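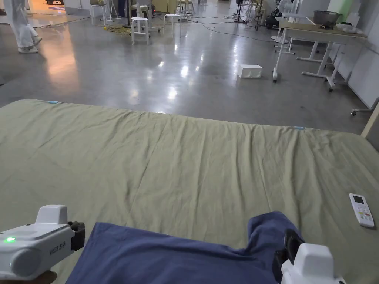 Section 6. Bed station: operator set-up and shift routine

6.1 Scope

Section 6 applies to staff assigned to the bed station at the Endale site. It covers start-up of the paired hand-held grippers, the working sequence for bed linen, and the changes to job duties that took effect in June. It replaces the bed station pages of the Zorum line manual, revision of Oct 15, 2022. Folding cells are covered in Section 7.

6.2 What changes for the operator

Before the changeover, each bed attendant stripped, made and checked a bed by hand and signed one room card per bed. At the bed station the attendant performs the same handling with a gripper in each hand, and the recorded motions are used to program the Burnetti arms on the night shift. The attendant's output is therefore counted in accepted cycles. A cycle is one complete handling of one item, from first grip to release.

The target for a full shift is 100 accepted cycles. Rejected cycles do not count against the operator and are not reported by name. Room cards are no longer used at this station.

Note: Attendants who move to the bed station keep their pay grade. Questions on grading go to Dougal MacBrayne, shift planning, extension 694.

6.3 Before the first cycle

1. Log in at the station terminal with your own badge. Do not continue a session opened by another operator.
2. Take both grippers from the charging rack and switch them on. Wait until the indicator on each one is green.
3. Open and close each jaw fully, twice.
4. Check the jaw surfaces for lint and loose thread. Wipe with a lint-free cloth.
5. Confirm that the fitted sheet is seated over all corners of the mattress. Small wrinkles are acceptable and should be left in place.
6. Place the work item for the cycle on the bed as shown on the job card.

CAUTION: Do not step backward while your attention is on the bed. Cables may be present on the floor of the hall, and other staff cross it during the shift.

6.4 Running a cycle

1. Stand at the side of the bed with your feet apart and both jaws open.
2. Press START on the foot switch. One tone confirms recording.
3. Close one jaw on the item before moving the other. Grip a fold or raised edge where one is available. A flat layer slips out of the jaw or brings the sheet up with it.
4. Lift clear of the sheet, then move sideways. Dragging is recorded as a fault.
5. Bring the second jaw to the opposite corner and close it.
6. Complete the handling on the job card at normal working speed.
7. Release both jaws and hold still for 2 seconds.
8. Press STOP. Two tones confirm that the cycle is saved.

If the item is dropped, pick it up with the gripper and continue. Cycles with a drop and recovery are accepted. Cycles in which a bare hand touches the item are rejected.

Note: Small objects such as remote controls may be left on the bed if the job card lists them. Do not move them between cycles unless instructed.

6.5 Breaks and rotation

Gripper work loads the wrist and thumb more than bed making by hand. Each operator changes to inspection duty after every second block. The terminal locks at the end of a block and cannot be overridden from the station. Time spent locked out is paid time.

Report numbness or pain in the hand to the shift lead at once and stop work.

6.6 Maintenance interval

Jaw pads are replaced at 3,080 cycles or when the surface is visibly smooth, whichever comes first. Order pads from Plastberg stores using the part number on the inside of the rack door. Operators may replace pads themselves after completing the short course in Section 9. All other repairs are made by the technician on duty.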